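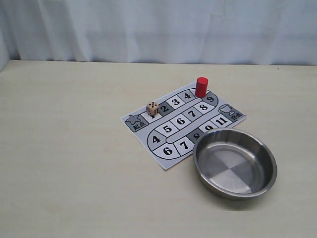 Gunn Board Game Set, data card

Version 9, Tuesday, January 10, 2023
Maintained by the Sturncombe shared workshop

Summary

Gunn is a set of teleoperated episodes of one robot arm playing a race game on a tabletop. It was recorded in the back bay at Sturncombe, on the arm we call Dresier. The set holds 114 episodes: 80 for training and 34 held out. Each episode has one language instruction, joint states, gripper width and two video streams, one facing the table and one from the wrist.

The game is a printed paper track with numbered squares, a start square and a finish square. The other props are a die, a red cylindrical game piece and a round stainless steel bowl.
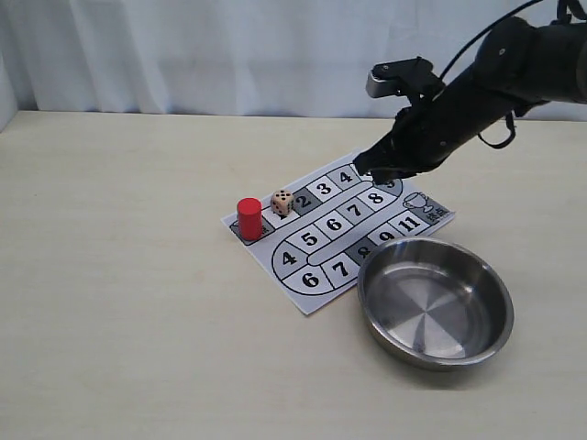 3 min read

Tasks

Instructions are short and come from a fixed list in tasks.txt. Typical entries:

move the red piece to the square after the start
put the die in the bowl
take the die out of the bowl and set it beside the board
return the red piece to the start square

The list refers to squares by position along the track. Do not rewrite the instructions to use the printed numerals. Several numerals occur more than once on the sheet, and a few on the bottom row are printed upside down, so "move to 8" has no single answer. An August branch that used numerals was withdrawn for this reason.

Setup

The table stands against a white curtain. The sheet lies flat at an angle to the table edge and is not taped down. Operators were told to leave it where it fell between episodes, so its pose drifts over a session. The bowl may overlap the lower right corner of the sheet. We kept those episodes.

Control is leader-follower, with the leader arm clamped to the next bench. Position commands go through Hellia, our logging and control script, which writes one folder per episode. 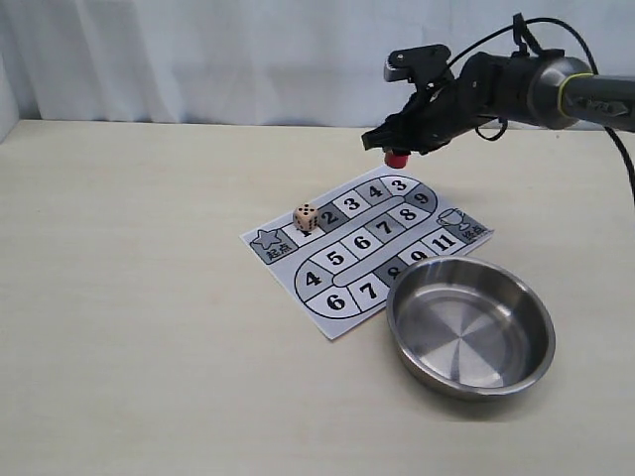 Grasps on the red piece are made from above with the fingers tilted. A vertical approach put the wrist joint close to its limit at the far side of the track. Gripper force is capped in the config, and the cap is the same for the die and the piece. Anyone replaying the commands on a different gripper should set it again from scratch.

Folder layout

episode folder
 instruction.txt
 states.csv
 table.mp4
 wrist.mp4
 meta.json

Timestamps in states.csv are from the control machine. The video streams carry their own clock, and the offset is stored in meta.json under cam_offset. Apply it before training — the loader does this only if sync is set to true, and the default is false.

Known problems

1. The wrist stream is soft near the bottom, where the fingers sit close to the lens. Crop or mask that region if you are training a detector.
2. The wrist view also takes in the desk behind the table. Its contents were not controlled and changed between sessions. 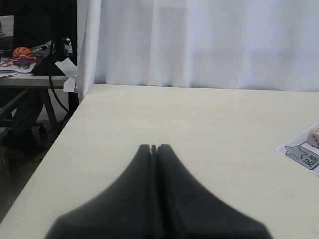
3. The bowl throws reflections that shift with the lamps. Depth was tried over it and dropped.
4. Die faces are not labeled. The pips can be read in some table frames, but we make no claim about accuracy.

Splits

Splits are by session. Shuffling episodes across sessions will leak the sheet pose into the held-out part and raise the score.

License

Free for any use with attribution to the Sturncombe workshop. Hellia has its own license file in its repository.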